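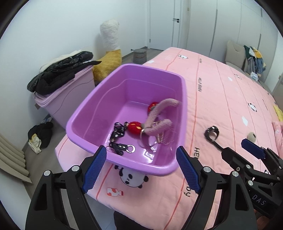
by Delia Surdu
October 2019

Up too late again. Quick one before I forget everything.

Rent letter came. They want 60 more a month starting November. Read it twice standing in the kitchen with my coat on. Not the end of the world but it's the second time since we moved to Hartley, and the back window still won't shut all the way. Wrote a reply, deleted it, wrote a nicer one. Will send tomorow when I'm less mad.

Work — long. Bradley Garside wants the Vedwood order moved up and the whole floor is pretending that's fine. 800 labels to redo with the right address. I did the first stack, my fingers smell like glue. Bradley brought donuts, which means he knows.

Called Mom on the bus. Her knee is better, she walked to the post office and back. She wants us there for Thanksgiving and I said yes before checking the price. Checked the price. Oh well. If we drive it's 31 hours off the calendar there and back with stops, so no. Fly, I guess. Savings says a little over 2,000 and I'd like it to keep saying that.

Started sorting the bedroom. Got as far as the purple tub and the little accessories, strawberries and all, then sat on the bed and read old birthday cards for an hour. One from Grandma with the five dollars still in it. Couldn't spend it. Put it back.

Supper was eggs. Rain all evening, heavy, gutter making that noise. I like it in bed, hate it on the way home. Shoes are stuffed with newspaper by the heater.

Finished the library book, the one about the lighthouse. Guessed the brother. Still cried a bit at the end.

To do — send letter, ask about the window AGAIN, milk, stamps, call dentist back, look at flights befor they go up. Socks.

Eyes closing. Night.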